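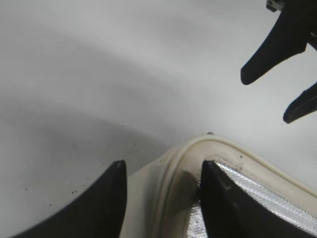 Does your pillow really expire?

4 January 2017

Every January the mattress people tell me to throw something out. This year it's pillows. Grelberg sent me a flyer saying a pillow should be replaced every 2 years, and Trestlow, which also sells pillows, says the same in bigger type.

I asked where the number comes from. Grelberg's customer service pointed me to a "sleep hygiene study." The study is a survey of 1166 people who were asked if they'd like a newer pillow. Most said yes. I would have said yes too. I'd also like a newer car.

Then there's the claim about dust mites making up a big share of the weight of an old pillow. I've seen it as a tenth, a third and a half, and never with a source I could open. My friend Godelieve Martens put her five-year-old pillow on the kitchen scale and got 900 grams. The label says 900 grams. One pillow proves nothing, I know, but that's one more pillow than the flyer weighed.

I'm not saying keep them forever. If you fold yours in half and it stays folded, fine, it's done. If it smells after a wash, same. Mine has been through the machine more times than I can remember and it still springs back, so it stays.

Gijs Visser wrote in after my last post to say his neck pain went away with a new Zellari. Could be. He also changed desks that month. I'd want to hear from him again in March before I spend anything.

Comments are open. If you work for a pillow company, please say so.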